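Meron Berhe signs two-year deal with Gritbridge

Gritbridge Cricket Club have got their all-rounder. Meron Berhe has signed for 2 seasons, starting next May, and will go straight into the first-team squad. The club put it out on August 21, 2026, after a week of rumours on the supporters' page, most of them wrong.

Berhe bats at five or six, bowls left-arm medium and is a very good catcher close in. Left-handed with the ball, right-handed with the bat, for anyone setting a field. Leaves Tsang Park after four summers there, the last of them easily the best.

The numbers first, as that's what people have been asking for. 684 league runs this season, all from the middle order. The season before it was 594, and that was thought to be a good year. Wickets harder to come by on the Tsang Park pitch, which has been slow all summer, but the economy rate stayed low and the captain kept tossing over the ball when a partnership needed breaking.

Gritbridge needed somebody like this. Twice in July they were five down before drinks and the tail had to bat out the rest. They lost both. The bowling has been fine, the top two have been fine, it's what comes after that has gone wrong. Head coach Ziad Darwish has said as much in nearly every interview since midsummer.

"We've been one player short in the middle," Darwish said at the ground. "Meron can come in at 30 for three and not panic. And can bowl eight overs on the same day. You don't find that very often at our level, and when you do you get the paperwork done fast."

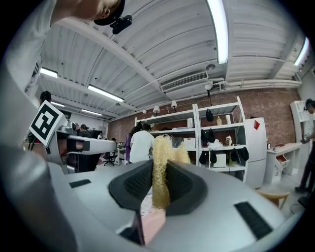 So will Berhe take over as captain? The club says the captaincy stays as it is for next season, and Berhe has joined as a player only.

Darwish was asked about that more than once and gave the same reply each time. There may be a vice-captain named in spring. May not be. He wants the winter nets done first.

The transfer was not simple. Tsang Park made an offer of their own in early August, better money by some accounts, though neither club would talk about figures. Ido, the league's other big spenders this year, were also in touch. Berhe met them once and turned it down the same evening. Distance was part of it – Ido's ground is well over an hour each way, and Berhe still works full time.

"I wanted somewhere I could get to for training without leaving work early," Berhe said. "And I like batting at Gritbridge. I got runs there this year, so did a few others to be fair. The ball comes on. I spoke to Ziad a couple of times and he was straight with me about where I'd bat and how much I'd bowl. That was it really. I'd made up my mind by the weekend."

Those runs at Gritbridge were a hundred, and people who were there will remember it. Berhe came in with the score on 41, gave one half chance to gully early on, and after that hardly played a false shot until the last few overs. Gritbridge dropped the chance. They've been reminded of it plenty.

As for background, Berhe came to cricket late. Football first, then a school PE teacher short of a wicketkeeper for an evening game. Keeping didn't last but the batting did. Two years in the juniors at a small village side, then the second team at Tsang Park, then the first team inside one summer when injuries opened up a place. The bowling only came along later, in the nets, when the club was light on left-armers and somebody had to do it.

There was a lean spell in between. Second full season, dropped twice, averaged under 15 and thought about packing it in. Berhe has talked about that before and did again this week. Credit goes to a winter spent changing the grip and standing stiller at the crease, and to batting lower down for a while with no fuss made of it.

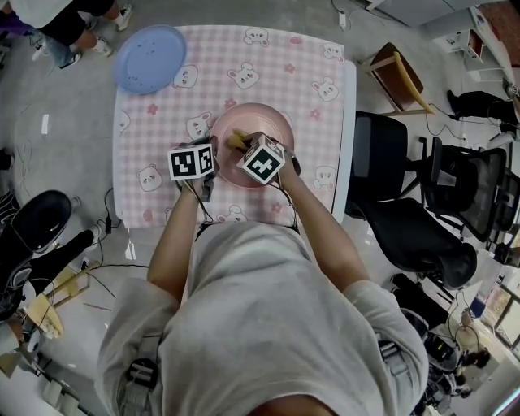

That winter work is what Darwish keeps coming back to. He says he was less taken with the big scores than with how Berhe played spin in the away game at Lilus, on a dry pitch that was turning square by tea. Only 38, but it took most of the afternoon and the next best on the card was 11. Darwish had gone along to look at a different player altogether. He came home and rang the chairman.

Lilus finished top again, by the way, and remain the side everyone has to catch. They've kept their whole attack together for next year and are said to be after an overseas opener. Gritbridge ended up fourth. The gap was not huge in the end, but they never looked like closing it after that bad July, and Darwish didn't pretend otherwise.

"Fourth is about right for how we played," he said. "We want to be up there in the last month with somthing to play for. We weren't this time."

Membership at Gritbridge now stands at 856, a record for the club, and the new nets are due to be ready before winter. Indoor sessions start in the school hall as usual until then. Berhe will train with the squad from the first session but won't play in the end-of-season friendly, as the registration doesn't go through until the league year closes.

Still to be sorted: a second spinner, and a replacement for the keeper, who is moving away for work. Darwish said talks on the keeper are close and he would rather not name names. On the spinner, nothing yet. There are two lads in the under-18s he likes and they may get a go in the cup games, which start a fortnight before the league does.

No word from Tsang Park on who comes in for Berhe. A short message on their site thanked all the players leaving this summer and wished them well. Three are off in total, with both opening bowlers understood to be talking to other clubs too, so there's a rebuild coming there whether they wanted one or not.

The fixture list is out in the new year. Gritbridge have asked for a home start, havent had one for three seasons. The reverse game with Tsang Park will be the one people look for.

Comments

paddlesweep
Great signing. That hundred was the best knock I saw all year and I was sat with our lot so it hurt. Just hope we don't bowl Berhe into the ground by June.

Old Mid On
Good player but we still have no keeper and one spinner. Would have sorted those first. Lilus will win it again.

tsangparkend
Gutted. Four years and never once gave less than everything for us, even in the bad spell. Good luck Meron, except when you play us!!

Jan_scorer
Small point, the 38 at Lilus was 38 not out. I had the book that day. Ran out of partners.

paddlesweep
@Old Mid On one of those under-18s turns it miles, go and watch a cup game before you write it off

Contact the sports desk | Copyright 2026, all rights reserved | Back to top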